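Speaker notes: "Buying Glue for a Living"
Ratree Phetsri, Hullel hardware and home supply
After-lunch slot. Speak up, they will be sleepy.

Start without the slide. Ask who has a half-used tube of glue in a drawer at home. Every hand goes up. Ask who could get the cap off. Wait.

My job is picking which adhesives, tapes and sticky hooks we put on the site. I have been doing it long enough that my family gives me broken mugs for my birthday. Say this with affection; my sister may be watching the stream.

SLIDE 2. What people write to us

We read 233 customer emails about adhesives for this talk. Montri read most of them and would like it known that he read most of them. The biggest pile said "it didn't stick." The second biggest said "it stuck to my hand." A fair number said both, in the same email.

Point to make: very few were complaints about a bad product. People had super glue on a flexible shoe sole, or wood glue on a glazed plate, or a foam strip on a wall they had painted the night before. The label said not to. The label also said it in type the size of a grain of salt, in a paragraph that started with the word "strong."

Read the shoe email out loud if there is time. Do not do the voice.

SLIDE 3. "Strong" is not a spec

Every tube we carry says strong. Some say extra strong. Steltomeck sent us one marked "professional strong," and I asked what the professional was doing with it, and I am still waiting to hear back.

Pull and shear, quick version. Hold up the two wooden blocks. Try to pull them straight apart, then slide one off the other, then peel from a corner. Three different jobs. Most glues are good at one or two and terrible at peeling. A hook on a wall is mostly sliding and a bit of peeling, so the big number on the package, measured by pulling straight, tells you very little about your coat.

If the blocks come apart in the wrong order, keep going. Nobody in row six can tell.
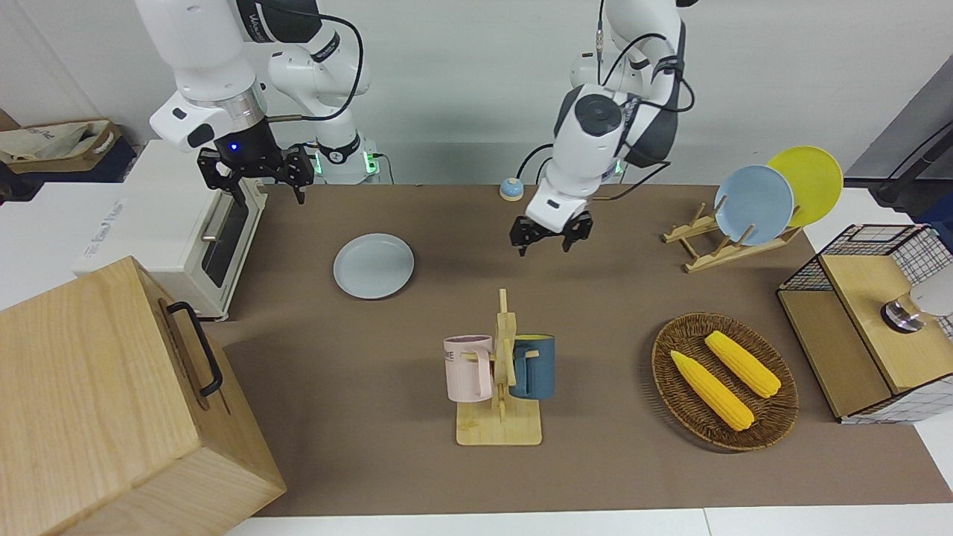
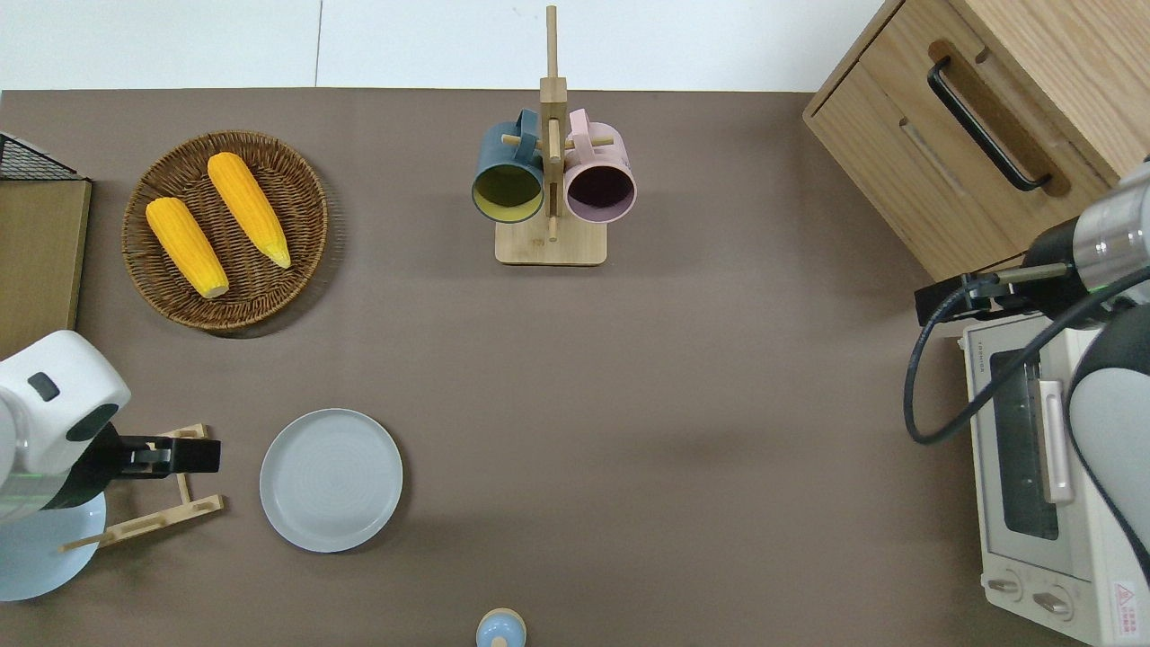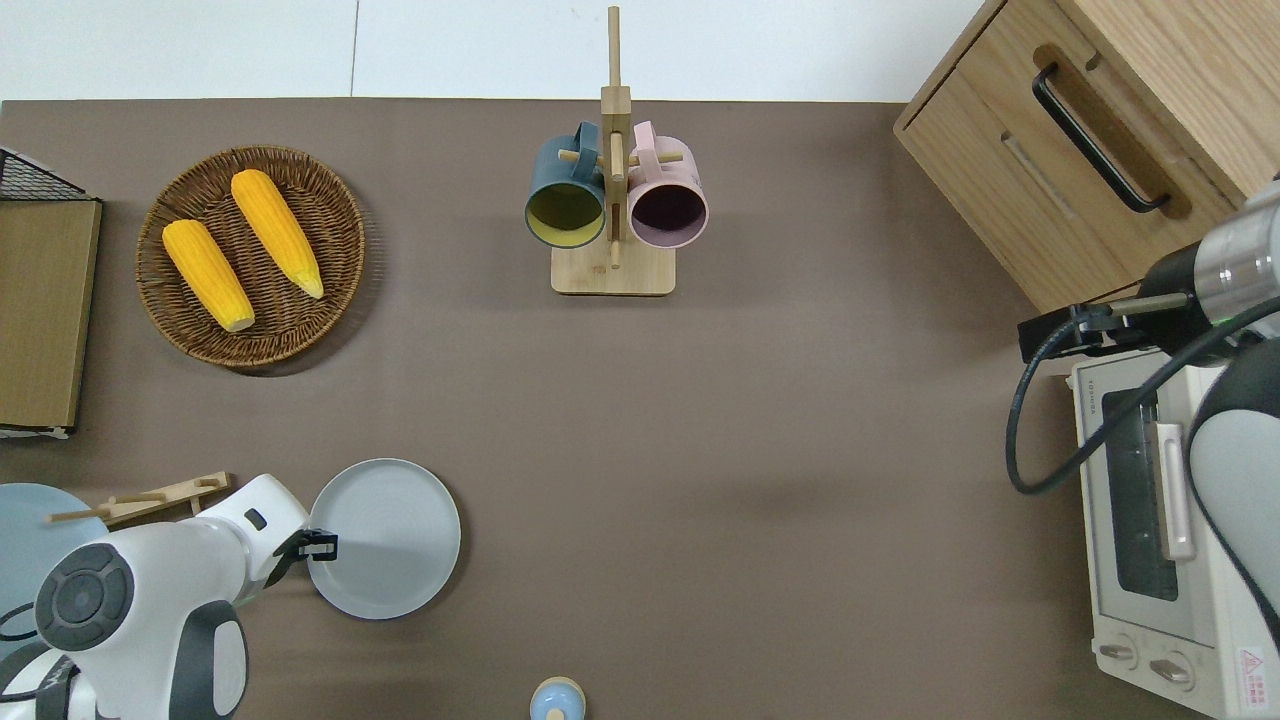 SLIDE 7. What we changed on the product pages

Old page: tube, price, the word strong, a lot of exclamation points.

New page opens with what it is for and what it is not for, same size type. The "not for" line was a fight. The marketing side felt that telling people not to buy a thing was a bold way to sell it. I said try it on the 100 slowest products, where we had nothing to lose, including our dignity.

Then the drying times. We now print two: when you can let go, and when you can use it. These are very different times. On the Bunnag two-part epoxy you can let go after 5 minutes and the thing is still soft enough to ruin until the next morning. People heard "5 minute epoxy" and picked up the teapot at minute six.

(Pause for teapot. There is always one person who laughs too hard. That person has owned a teapot.)

SLIDE 8. Surface prep, the boring slide

Tell them it's the boring slide. Clean it, dry it, rough it up if it's shiny. Rubbing alcohol for most hard surfaces, but test a hidden spot first on plastic or paint. Don't use window cleaner, it can leave a film. Don't use your sleeve.

I once watched Montri prepare a surface by blowing on it. He has asked me to take this out of the talk. Leave it in.

SLIDE 9. Hooks and strips

Weight ratings assume a smooth, clean wall and a load that hangs still. A backpack does not hang still. Pick a rating well above what you plan to hang and press the strip for as long as the package says, which feels like a very long time when you are standing there with your thumb on a wall.

Reltell changed their tab so it pulls straight down along the wall. Much less paint comes off with it. We printed 3000 little cards explaining which way to pull and put them in the orders, and I know of at least one that was used to scrape off the old strip. Fine. It was good card stock.

SLIDE 10. Storage

Cap on, upright, cool cupboard. Wipe the nozzle before you close it. Unopened super glue can go in the fridge, away from food, and let it come back to room temperature before you open it. Someone will ask about the pin-in-the-nozzle trick. It works until the pin is part of the tube.

Questions. Likely ones:

Hot glue for outdoor stuff? Not in a sunny spot, it softens.

Can I glue a cutting board? Yes, with a wood glue rated for it, and clamps, and patience. Check the label for food contact.

What takes it off skin? Warm soapy water and time. Acetone works on super glue, but keep it well away from eyes and broken skin. Don't yank.

What glue do I use at home? Usually wood glue. I also throw mugs away. Montri has the leftover sample tubes by the door, please take some, he doesn't want to carry them back to the car.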